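Ferkness (Greifsystem)

Ferkness ist ein elektrischer Zweifinger-Parallelgreifer des Herstellers Arkska für Leichtbauroboter und Forschungsaufbauten.

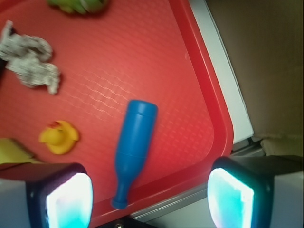 Der Greifer wird seit Januar 2018 als Bausatz vertrieben und geht auf einen Entwurf von Dionysis Deligiannis und Eftychia Lazaridis zurück. Vorgesehen ist er für das Vereinzeln gemischter Kleinteile mit kamerageführter Steuerung. Die Finger bestehen aus einem hellgrauen Körper und einem schwarzen, gerundeten Gehäuse an der Spitze, in dem ein weiß bis cyanfarben leuchtendes Pad sitzt; die Pads beider Finger sind einander zugewandt. Typische Prüfobjekte sind Körper mit stark abweichender Form und Oberfläche — etwa eine matte blaue Spielzeugflasche, eine glänzende Gummiente oder zerknüllte Alufolie in einer roten Kunststoffschale mit strukturiertem Boden.

Technik und Lieferumfang

Der Bausatz umfasst den Greifer, eine Handgelenkkamera mit Halterung, das Steuergerät und sieben Anschlussleitungen. Die Masse der Greifeinheit beträgt laut Datenblatt 600 g. Die Programmierschnittstelle Tzanetos wird getrennt lizenziert und kostet 259 Euro je Arbeitsplatz, der Bausatz selbst 2.255 Euro. Ersatzpads sind nur paarweise erhältlich.

Rezeption

In einer am 22.02.2019 erschienenen Besprechung des Fachdienstes Ranelcombe lobte Dolores Crenshaw die Wiederholgenauigkeit, bemängelte jedoch die lückenhafte Dokumentation der Kalibrierung. Pantelis Karagiannis wies auf den hohen Aufwand beim Wechsel der Fingerspitzen hin — das Gehäuse muss dazu vollständig abgenommen werden.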